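Notebook, 4 June 2021

Shot-chart model, still not right. Fed it the Dodstead home games again, 538 attempts in all, and it insists the corner three is the worst shot in basketball. Dodstead's corner shooters may well agree. I suspect the left and right corners got swapped when we flipped the halves, so every make from one side lands out of bounds and gets thrown away.

Fixed the flip. Reran 3000 simulated possessions against Clistley's zone. The corner three is now a decent shot again, and the center is apparently a playmaker, with 6 assists in a game where I remember him mostly falling over. 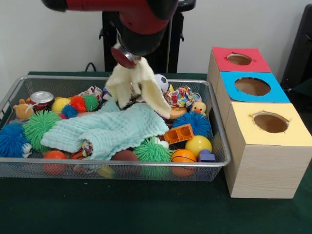

Lunden's reply to the numbers was that the center's assists are real, that the scorer at Clistley gives one to anybody who touches the ball before a basket, and that we should stop blaming the code for it. Fine. Added a home-scorer correction, which I distrust but will leave on until December.

Next job is the rebounds. Team rebounds are being credited to whoever was listed first in the lineup, so our best rebounder is a guard whose name starts with A. 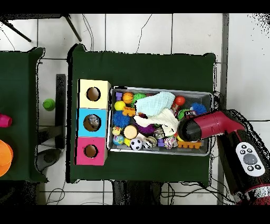
Pulled 149 of those by hand and moved them back to the team column. The guard's season looks a lot more modest. Still to do: free throws after technicals, and the Martinelli tournament file, where both teams are called HOME.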